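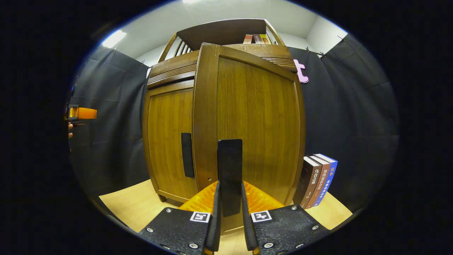
Figure 2. Wooden cabinet with two doors and books on the upper shelf.

3.1 Race records

We were lucky to find that the Hokent track had kept such good charts, and we spent many happy evenings going through all 1669 of them. From these we kept the 148 turf races run at 1000 or 2000 meters, leaving out any with a missing post position. Front-runners did well at the shorter distance, though the edge faded once the rail was moved out in August.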